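Endlich: die Hausapotheke hat ein Zuhause!

Wer hier schon länger mitliest, kennt mein Elend mit der Schublade im Flur. Pflaster unter Batterien, die Salbe hinter den Taschenlampen, und wenn sich jemand in den Finger schneidet, rennen alle durcheinander. Im Januar habe ich mir geschworen, dass damit Schluss ist, und jetzt bin ich so begeistert, dass ich es euch sofort erzählen muss!

Erster Schritt: alles auf den Tisch. Wirklich alles, auch das Erste-Hilfe-Kästchen mit dem roten Kreuz und die kleine graue Tasche mit den Pinguinen, die ich heiß und innig liebe. Der weiße Korb steht gleich dahinter, damit man beim Sortieren nur den Arm ausstrecken muss.
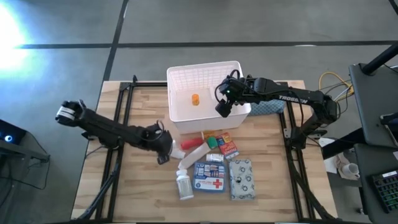

Lucie Gagnon schreibt dazu: Bei uns liegen die Pflaster immer ganz oben, alles andere darf ruhig tiefer rutschen. Und Tuben bitte mit dem Deckel nach unten, dann kommt auch der Rest noch raus!

Das mit den Tuben probiere ich aus, liebe Lucie – mit den Pflastern halte ich es inzwischen genauso.

Beim Sortieren habe ich auf jede Packung geschaut, und das hat gedauert (rund 10 Minuten allein für das winzig Gedruckte auf den Tubenfalzen, ich brauche eine neue Brille). Abgelaufenes kommt in eine Extratüte und geht beim nächsten Einkauf mit zur Apotheke, die nimmt bei uns Altes zurück. Fragt aber vorher nach, das macht nicht jede.

Und dann das Einräumen, mein liebster Teil! Kleines zuerst auf den Boden, Schachteln hochkant an den Rand, die Pinguintasche zum Schluss obendrauf. Ich hatte erst an eine Box mit Fächern von Flatico gedacht, aber so ein offener Korb ist herrlich unkompliziert. Man greift hinein und fertig.
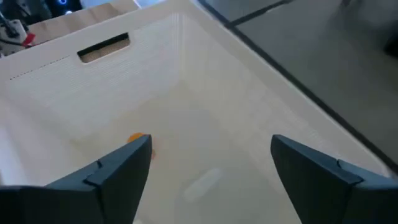 Seine Grifföffnung ist übrigens Gold wert, denn der Korb kommt oben in den Schrank, wo die Kinder nicht hinkommen, und ich muss mich ganz schön strecken. Jetzt fehlt nur noch ein Zettel mit den Notrufnummern für die Schranktür. Den schreibe ich heute Abend, mit dem dicken Filzstift!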